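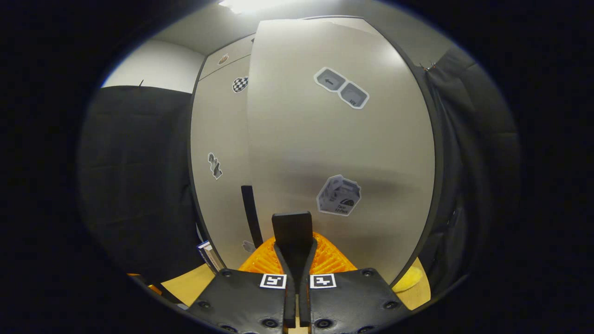

When Zixuan Shi joined the Hekano workshop, the first paper she received was a list of 20 rules for the hand-held gripper, and she was asked to read it before she touched anything. Most of the rules are short. The first says that both square markers, one on each finger pad, must be clean and fully in view before a recording starts. The second concerns the screws along the pads: they are checked at the start of each shift, always in the same order. Dark curtains at the sides of a work place, like the ones hanging to the left and right of the stickered panel, have a rule too. They must hang still, and a person who needs to pass behind them waits until the recording is finished.

The list was written by Jinlong Ding, who came to Hekano from a packaging firm called Brikiren. There he had learned that a rule which needs a long explanation will be forgotten by the evening. His first version had 31 points. The operators returned it with many pencil marks, and he removed those which repeated each other.

One point caused more discussion than the rest. Ding wanted every object on the table to be placed on a taped mark. The operators answered that in a real home things lie where people leave them, and a robot which learns only from tidy tables will have difficulties later. They agreed at last that the table edge must be free, but the objects may lie as they like.

Stickers were another question. Some teams remove them from doors and cabinets, as they find them distracting for the software. At Hekano they stay, and the rule only forbids adding or moving one in the middle of a series.

Shi keeps the record book, which the team calls Edik after its first owner. A series may contain 2,000 recordings, and each rejected one gets a line with the number of the rule that was broken. In December there were 27 such lines. Most of them concerned rule one, so a soft cloth was hung beside every table.

A second workshop, Nedeljković, has asked for a copy of the list. Ding sent it with wide margins, and he expects it to return with pencil marks.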